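Stestton Department of Correction Completes Review of Sentence Records

STESTTON, June 24, 2024 – The Stestton Department of Correction has completed a review of 1,463 inmate sentence records and has corrected release dates in six cases, the department announced today.

The review began after defense attorneys reported that credit for time spent in county jail had been left out of two files. Three of the six inmates are now eligible for immediate release. The remaining cases will go before the parole board in August. 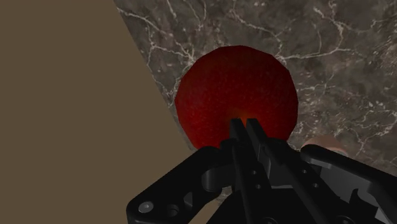 "Every person in custody is entitled to an accurate release date, and so are victims and their families," said Macarena Henríquez, director of sentence administration. "The department has notified all parties in the affected cases."

Staff at the Benítez and Standix facilities will receive added training in calculating jail credit. A second employee must now sign off on each calculation before it is entered.

Inmates may request a copy of their sentence record through their case manager.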